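Rule 8

My first job out of school was reading the rules to a robot. I'm not kidding! The company was called Kelamitz, we had the upstairs of a building in Posbridge with carpet all the way to the walls, and my boss, Ginette Desjardins, believed that a safety rule didn't count until somebody had said it out loud in front of the machine.

So every morning I stood there with my coffee and read. Rule 1, walk the floor before power. Rule 2, no sleeves past the wrist. Rule 3, say "moving" before it moves, and wait for someone to say "clear." It went on like that up to Rule 8, and Rule 8 was a blank line.

"What's Rule 8?" I asked her.

"Whatever we forgot," she said, and went back to her sandwich.

I figured that was a joke (I was 22, I figured most things were jokes). Then in March they sent us Volodymyr Panasiuk from the Wurkton office to do our audit, and he didn't think it was a joke at all. He had a form with 70 boxes on it. He read our sheet twice, put his finger on the blank line and looked at me as if I'd eaten it.

"This must be filled in before I sign," he said. "You have today."

Ginette was out at the dentist. I went and sat on the floor next to Rodrigues, which is what we called the robot, after the landlord, who also hated being touched. The wrist camera was on, and I pulled the view up on my laptop and stared at it, hoping a rule would fall out.

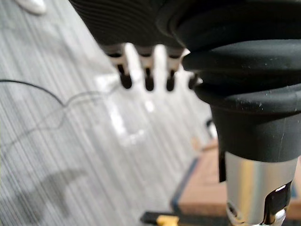 Rodrigues at work, with the black cable on the carpet.

I'd looked through that camera every day and always at the gripper, the big black rubber folds with the dust on them, the silver part below. I never once looked past it. And there behind it was a cable, lying on the carpet in a lazy little loop, with a cardboard box on the other side. I had read Rule 1 that morning in my best voice. I had said "floor is walked." I hadn't walked anything, I'd stood in one spot and drunk coffee!

I could have picked up the cable and written something nice about goggles. I thought about it for a good long minute, to be fair to the goggles.

Then Volodymyr came and crouched beside me, and his knees cracked, and he looked at the screen too.

"Whose cable?" he said.

"I don't know."

"Who walked the floor?"

"Me," I said. "I mean, I read that I did."

He handed me his pen. I wrote it on the blank line, and my handwriting was terrible: The person who reads the rule does the rule, then reads the next one.

He ticked his box. When Ginette got back, half her face still numb, she read it and said something that might have been "good." Then she printed a new sheet, with a Rule 9 on it, and left the line blank.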